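Best way to store fabric scraps and trim so I actually use them?

mossy_kettle
I've been sewing and doing little crafts for 3 years now and my scraps have taken over. I've got felt, fleece, bits of cord, ribbon ends, all of it in one giant tote from Jestar. Every time I want something I dump the whole thing on the table, find one piece, then shove it all back in. I counted on sorting it over the winter and here we are in October again. Do you sort by color or by type? And what do you do with cord? Mine unravels and tangles around everything.

hemlineandhaw
Type first, then color if you have the patience (I don't). I had the same tote problem and finally bought a set of Lescombe shoe bins, the clear ones, 28 bucks for the set. Felt and fleece in one, cottons in another, anything stretchy in a third. Roll the felt, don't fold it, or you'll be ironing creases out forever. 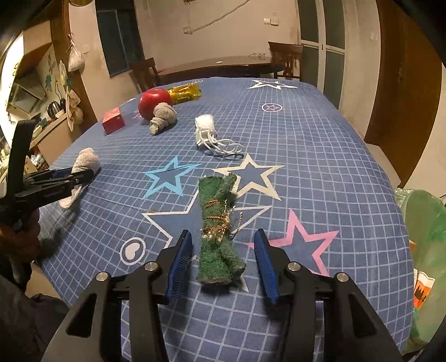 For cord I put a bit of clear tape around the spot before I cut, then cut through the middle of the tape so both ends are sealed. Metallic cord is the worst for fraying - I tape that every single time. Then I wind it on a piece of cereal box with a slit in each end to hold the tails. And be mean about size! Anything smaller than my palm goes in a bag for stuffing pincushions.

bobbinjam
color. always color. looks nicer too

quarterinchseam
I tried color and gave up, because I'd reach for a nice blue and get swimsuit fabric. Type works better for me. I do keep trim in a separate Jivow drawer unit, and I don't let scraps in there at all. Zip bags are fine for cord if you don't want to wind it.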